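Scheduling and Audience Retention in a Daily Serial: The Case of Plistum
Project report, Television Studies
3 Oct 2020

1. Background

Plistum was a half-hour daily serial set in an apartment building and shown on weekday evenings by the regional channel Rodov. It was made by the production company Vollari. In its second season the channel moved the show from an early evening slot to a later one and cut the weekly order from five episodes to four. The show was not renewed after that season.

This report examines whether the change of slot altered the way the episodes were written and built. It does not try to explain the cancellation. Ratings were not available to us at episode level, and the weekly figures published by the channel combine first showings with repeats.

2. Material

The sample is 29 episodes, taken from the weeks on either side of the move in January. Two episodes were left out of the scene timings after we found that the archive copies had been shortened for a repeat showing. They were kept for the story line coding, where the missing material made no difference to the result.

Each episode was watched twice. On the first viewing we logged scene changes, location and the characters present. On the second we assigned every scene to a story line and marked whether it closed on an open question. Disagreements between coders were settled by watching the scene again together.

3. Definitions

A scene is a continuous piece of action in one location. A cut to another room in the same apartment was counted as the same scene if the dialogue carried over. A story line is a chain of scenes linked by a single problem. Short comic scenes with no link to any other scene were coded as filler, although several of them turned into story lines later in the season. We did not recode them afterward.

Domestic work was given its own code. Cooking, laundry and floor washing take up a large share of the screen time in Plistum, and they often supply the reason for two characters to be in the same room. 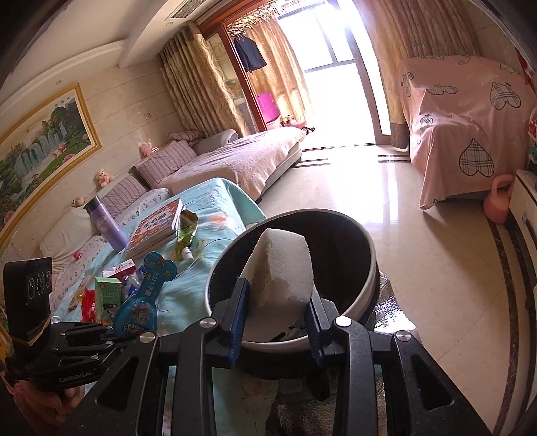 Figure 1. Sponge held in a gripper above a bucket on a tiled floor.

Scenes with this code were timed from the first visible task to the last line of dialogue. Where the task was only heard from another room, the scene was coded by its main action.

4. Results

Before the move, a typical episode ran three story lines and returned to each of them at least twice. After the move, most episodes ran two, and the scenes became longer. The lobby set, which had opened nearly every early evening episode, was used much less. The Zúñiga family apartment became the main location.

Domestic scenes did not become rarer, but their position changed. In the earlier slot they were spread across the episode. In the later slot they fell mostly before the commercial break, and the final 10 minutes were given over to confrontation scenes between pairs of characters.

Open endings were found in both groups. The later episodes placed them at the break as well as at the close, which the earlier ones did only in Friday episodes.

5. Discussion

The changes are consistent with a show being adapted to an older audience and a smaller budget. The two causes cannot be separated with this material. Fewer sets and longer scenes reduce shooting time, and they also suit a slot in which the channel expected viewers to stay for the full half hour.

A further difficulty is that the writing team changed during the same season. The credits list new script editors from the third week after the move. Scripts already in hand at that point would have been shot later, so the boundary between the two teams is not clear from the screen.

6. Limits and further work

The archive has no copies from the final month, and the closing episodes are known to us only from the channel's printed listings. A comparison with another serial made by Vollari would help to show which features belong to the company's usual practice. The coding sheet and scene log are attached as appendices A and B.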